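Sorting out the bricks: more examples for the arm at Kuvdale

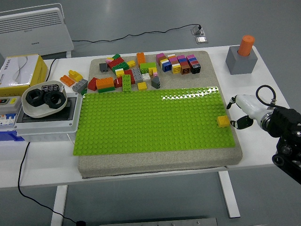

The arm at the baseplate, gripper open beside a yellow brick. The loose pieces and small stacks are kept on the foam behind.

Members who came to the March open evening will remember that the brick project had got as far as a working arm and not much else. The arm could be moved by hand control, the gripper opened and closed when told, and a short fixed routine could pick up a brick if the brick had been put in exactly the right place. Move the brick by the width of a stud and it would miss.

The project group has spent the time between then and now gathering examples. The plan is the same as it was set out in the spring: a person drives the arm through a small job, the computer records what the arm did and what the camera saw, and a learning program is later trained on the whole pile of recordings. We now have 336 recordings that we are happy to keep. The target for the first proper training run is 1000.

Anas Slaoui runs the sessions and has written most of the notes this item is based on. Abdelghani Shehata looks after the software that stores the recordings, which the group calls Saber, and checks each one before it goes in.

What counts as one example

One example is one job from start to finish. At present there are two jobs. In the first, the arm takes a single brick from the foam and presses it on to the green baseplate. In the second, it takes a brick off the baseplate and puts it back on the foam. The second was added in the summer so that the person driving would not have to keep clearing the plate by hand, and it has proved useful as a job in its own right. Pulling a brick off cleanly needs a steady grip and a slight tilt, and most drivers take a few goes to get the feel of it.

A recording starts when the driver presses the pedal and ends when the gripper is open and clear of the brick. Please do not start the pedal while you are still deciding which brick to go for. Several early recordings have a long wait at the front, and Abdelghani has had to trim them one at a time.

Of the recordings kept so far, 193 are of placing and the rest are of taking off. We would like to bring the two closer together by the end of the year, so if you are booked for a session and have no preference, please do the second job.

Which bricks to use

The mix is meant to be untidy. There are plain bricks in different colours, sloped ones, upright ones and flat ones, and some that have been joined into little stacks. Please leave them in a mixed order and change their places between recordings. In the first month everyone set the bricks out in neat rows, and when Anas tried a small test run on those recordings the arm went to where the row would have been, whatever was on the foam.

Yellow and red bricks are well covered by now. Dark grey ones are not. They are harder to pick out against the grey foam and drivers tend to leave them until last. If you have a full session, try to make every third brick a dark one. Bricks standing on end are also short in the records. These fall over easily if the fingers come in too low, and a fall does not spoil the recording as long as you carry on, pick the brick up from where it landed and finish the job.

The stacks should be moved as whole pieces for now. Taking a stack apart is a separate job which we have not started on.

Failed goes

There has been some disagreement over what to do with failures, and the rule has changed since the last newsletter. A recording in which the gripper slips and the driver tries again should be kept. A recording in which the driver gives up should be marked with the red key and left. Do not delete it yourself. Abdelghani keeps the marked ones in a separate folder and they may be of use later for teaching the program to tell a good grip from a bad one.

Anything recorded while the baseplate was sliding about must be thrown away. The pad underneath holds it fairly well, but hard pressing near the ends can still shift it. Check it against the tape line at the start of your session and again halfway through.

Light

The glossy plate throws back whatever light is above it, and the bright patch moves according to which lamps are on. We did think of changing to a dull plate. The group at Plarnberg, who are doing much the same work with wooden blocks, advised us to leave it and record under different lights, and that is what we are doing. There is a column for it in the session book. Write "ceiling", "lamp" or "both".

What happens next

Abdelghani did a trial training run on the placing recordings in the first week of this month. The arm reached for the correct brick more often than not and closed on it fairly well. Pressing down was poor. It tended to stop just above the studs and let go, leaving the brick resting crooked on the plate. Anas thinks this comes from drivers pressing at very different speeds, and he has asked that everyone pause for a moment when the brick touches the studs, then press straight down.

A second trial will follow once both jobs have been brought up to date. The results will be written up for the Sodetti meeting, and a copy will be put in the members' folder.

Sessions last two hours with a break in the middle. New drivers are welcome and need no experience, but the first half hour will be spent with Anas learning the hand control and the stop button. Put your name on the sheet by the workshop door or leave a message at the Kuvdale desk. Long sleeves should be rolled up, and please keep hands off the table while the arm is moving.

Posted 2018-10-28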